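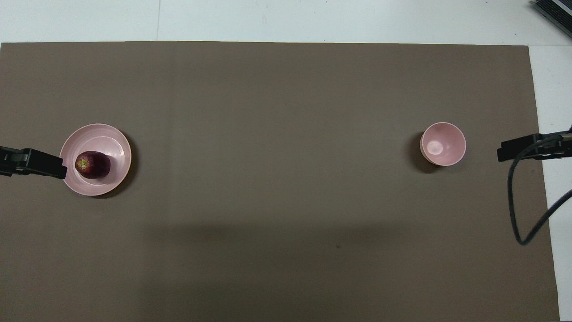 Home | Tickets | Parts | Build Notes | Log in

Ticket 739: Right arm drops out during table task
Last updated 7/11/20
Opened by: Mafalda Matos
Team: Tundel student robotics, two-arm project
Status: Closed, one follow-up open

Problem as reported

The right arm stops answering partway through a run. The left arm keeps going as if nothing happened. The Stokix control program shows "no reply, bus 2" and the right gripper holds whatever position it was in. Cycling power brings it back every time. It can be fine for a whole practice and then fail twice in a few minutes.

The task is the plate and cup one from the season sheet. Left arm takes the apple off the plate, right arm takes the cup, both hold, both put back. We need 10 clean runs in a row before we can sign off and move to the handover task. Best so far is six.

Entry 1

Read the logs from the last four failures. All four happen when the right arm is moving, never when it is parked. Three of the four were on the reach toward the cup, one was on the way back. No overcurrent warnings and motor temperatures look normal. The left arm has no errors in the same logs.

Turned the right arm speed down to half and ran the task again. Failed on the third run with the same message. So speed alone is not it.

Entry 2

Swapped the two bus adapters so the right arm was on bus 1. The fault followed the arm and the message changed to "no reply, bus 1". That clears the adapters and the ports on the computer. Put them back the way they were.

Also tried the spare Besnard supply on the right arm. No difference. Put the old one back and labeled the spare as tested OK.

Entry 3

Wrote a short script that pings every motor on the right arm and logs each missed reply. Sitting still, it ran 400 pings with no misses. Then I moved the arm slowly by hand with torque off and the misses started as the wrist came out to full reach. Motor 6, the gripper, drops first. If I keep the arm out there the rest of the chain usually follows within a second or two.

Wiggled each connector one at a time with the script running:

Base to shoulder – no misses
Shoulder to elbow – no misses
Elbow to wrist – no misses
Wrist to gripper – misses almost every time the plug is pushed sideways

Entry 4

Pulled the wrist to gripper cable. One of the crimps on the gripper end had backed out of the housing a little. It made contact when the plug was straight and lost it when the cable pulled to the side. I think the cable also had too little slack when it was first fitted, and the reach put a steady tug on the plug.

Made a new cable from the Wostik kit, longer than the old one. Tugged each crimp before it went in the housing. The old cable is in the bad parts bin with tape around it. Please do not put it back in the drawer.

Repeated the hand test with the script on. More than 400 pings through the full range, no misses.

Entry 5

Ran the task at half speed, no dropouts. Went back to full speed and got one failed run, but that was a different thing: the left gripper closed early and pushed the apple toward the far rim. No bus error. The close command was being sent on a timer and did not wait for the arm to report it was in place. Changed it to wait for the position reply, then restarted the count from zero.

Finished 10 in a row after that. No missed replies on either arm. Saved the settings under the name table_task_ok on the team drive.

Follow-up

The left arm still has the original short cable at the wrist. It has not failed, but it came out of the same batch. Whoever has the bench next, please make a second long cable and swap it before starting the handover task. Run the ping script before and after and paste both results in a new ticket.

The script is in the tools folder, called ping_chain. Run it with torque off. With torque on you will be fighting the motors and the numbers mean nothing.

Closing this one. Reopen it if the "no reply" message comes back on the right arm, and attach the log from that run – the screen message by itself does not say which motor dropped first.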